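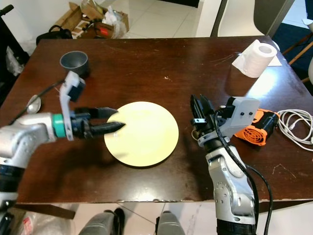 I bought the Kobzar layering necklace set in November, after months of wearing the same thin chain every day. It's three gold-plated chains in different lengths, sold together with a small clasp that is supposed to keep them from tangling. I paid $49 for the set from Flollis, which carries most of the Kobzar line. At home I still don't own a proper jewelry tray, so my necklaces and rings go on a flat, round, pale yellow plate like the one on the dark table in the photo. It works well enough for rings. Chains slide around on it and end up in a knot, and that was a big part of why I wanted a set with its own clasp.

The clasp is the best thing about this set. It's a short magnetic bar with three loops on each side, and each chain hooks onto its own loop. You put all three on at once. I wore them to work, to dinner and on a long train ride, and the two shorter chains stayed where they should. The longest one, with the coin pendant, does flip over to the back if you wear a scarf. My coworker Zlata Kovalchuk has the silver version and has the same problem with hers.

The plating has held up better than I expected at this price. I take the set off to shower and sleep – otherwise I don't baby it. After five months the two plain chains look the same as when I got them. The edge of the coin has gone a little dull where it rubs against my shirt buttons.

Sizing is where I would complain. The shortest chain is listed as a choker, but it sits well below where a choker should, and there is no extender or extra loop to take it in. I wrote to Flollis and got a polite answer from Olesia Derkach, who offered an exchange for the petite size. I didn't bother in the end, but return shipping was free if I had wanted it.

The box is a plain card one with a foam insert. It's fine for a gift if you add a ribbon.

I would buy it again, mostly for the clasp. You can also get the clasp alone for use with your own chains, and if you already have a few you like, I'd start with that.

Updated 22 April 2020: the petite size is back in stock in gold, still sold out in silver.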